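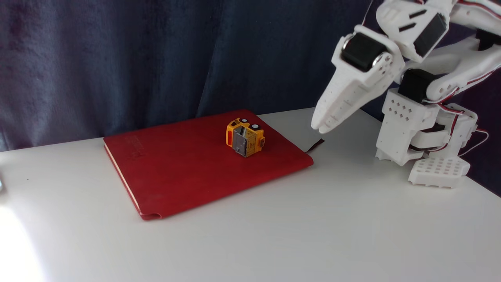 Wading boots: felt or rubber for the Gresach?

mudminnow_6
2 Jun 2019
Hi all, my old boots finally gave up in May (the left sole came home in my hand) and I'm shopping for a new pair. I mostly fish the Gresach below the Zanovbridge access, smallmouth and a few trout, and it's all round, greasy rock down there. I've been in felt for 20 years and I love it, but my brother-in-law swears by rubber with studs. Thoughts?

Riffle Rat
Rubber and studs, my friend! I switched to the Skovadby boots two seasons ago and they've been great, and so much nicer walking in through the mud. They dry overnight on the porch too.

oldhackle
Going to have to disagree with Riffle Rat, much as I enjoy his posts. I tried studs on that exact stretch and went swimming twice before lunch. Felt grips that slime better than anything I've owned. Check your state rules first though, some places don't allow it anymore.

Riffle Rat
Were they new studs? Mine got slick once they wore down, and a fresh set fixed it.

oldhackle
Brand new, sorry to say. Maybe it's my knees!

caddis_and_coffee
I keep both, felt for the river and rubber for the lake. The Bassi ones run small, so go up a size if you wear thick socks. And please scrub and dry whatever you buy between rivers.

mudminnow_6
Thanks, everybody. Leaning felt again, but does anyone know if the Bassi comes in a wide?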